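Pressemitteilung
Juli, Redaktion Ravance
Zuletzt aktualisiert: 14:20 Uhr

Ravance vergleicht zwei Greifer für den Einsatz in Wohnräumen

Dorndale. Der Automatisierungsdienstleister Ravance hat eine Vergleichsreihe mit zwei elektrischen Parallelgreifern für mobile Serviceroboter abgeschlossen. Getestet wurden die Modelle Cocco und Weren, beide am selben Arm, mit derselben Steuerung und derselben Handgelenkkamera. Insgesamt werteten die Ingenieure 809 Greifversuche aus. Der vollständige Bericht steht Kunden und Forschungspartnern auf Anfrage zur Verfügung.

Gegenstand der Untersuchung waren Alltagsgegenstände, wie sie in Wohnungen auf Tischen und am Boden liegen: Schalen, Becher, Tücher, Beutel und Kabel. Für jeden Versuch wurden Anfahrweg, Zugriff, Anheben und Ablegen getrennt protokolliert. Als gelungen galt ein Versuch, wenn der Gegenstand ohne Nachfassen an der vorgesehenen Stelle abgelegt wurde.

Bei starren Gegenständen lagen beide Greifer dicht beieinander. Unterschiede zeigten sich bei weichem Material. Der Weren mit seinen schmaleren Fingern fasste Stoff zuverlässiger vom Boden auf, brauchte dafür aber im Mittel mehr Zeit beim Ausrichten. Der Cocco war schneller am Objekt und verlor dünne Tücher häufiger beim Anheben. Der Fingerwechsel dauerte beim Cocco 21 Minuten, beim Weren 39 Minuten, jeweils einschließlich der Neukalibrierung der Kamera.

„Die Datenblätter der beiden Greifer lesen sich fast gleich. Am Tisch haben wir auch kaum Unterschiede gemessen, wohl aber unter dem Tisch, wo der Arm schräg anfahren muss und das Licht schlecht ist“, sagt Sorcha Phelan, Leiterin der Versuchsabteilung bei Ravance.

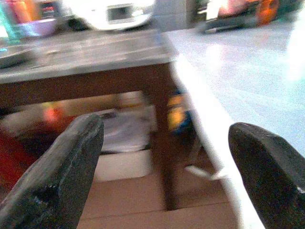

Blick der Handgelenkkamera zwischen den geöffneten Greiferfingern auf einen kleinen Tisch, unter dem weitere Gegenstände liegen.

Die Kamera sitzt bei allen Versuchen fest am Handgelenk, sodass die Fingerspitzen ständig im Bild bleiben. Das erleichtert die Kontrolle der Öffnungsweite, verdeckt aber einen Teil des Arbeitsbereichs. Als größte Fehlerquelle nennt der Bericht helle, spiegelnde Tischflächen. Auf ihnen verfehlte die Bilderkennung die Kante flacher Gegenstände deutlich öfter als auf matten Oberflächen. Eine angepasste Belichtungsregelung verbesserte das Ergebnis bei beiden Greifern, löste das Problem jedoch nicht vollständig.

Zusätzlich prüfte Ravance den Verschleiß der Fingerbeläge. Nach mehr als 360 Zyklen wiesen die Beläge beider Modelle Kratzer auf, die Haltekraft blieb innerhalb der vorgegebenen Toleranz. Ein Belag des Cocco wurde vorsorglich getauscht, die betreffenden Versuche wurden wiederholt.

„Eine allgemeine Empfehlung geben wir nicht ab. Wer vor allem Geschirr bewegt, kommt mit dem Cocco gut zurecht. Bei Textilien würden wir derzeit den Weren montieren“, sagt Aisling Moriarty, bei Ravance für die Steuerungssoftware zuständig.

In einer zweiten Reihe soll der Einfluss der Kameraposition untersucht werden. Vorgesehen ist eine zusätzliche, fest im Raum installierte Kamera, deren Bilder mit denen vom Handgelenk abgeglichen werden. Arm und Steuerung bleiben unverändert, damit die Ergebnisse vergleichbar sind.

Über Ravance
Ravance mit Sitz in Dorndale plant und prüft Robotersysteme für Haushalt, Pflege und Kleinbetriebe. Das Unternehmen führt Vergleichstests von Greifern, Armen und Kamerasystemen im Auftrag von Herstellern und Anwendern durch. Die hier beschriebene Reihe wurde aus eigenen Mitteln finanziert.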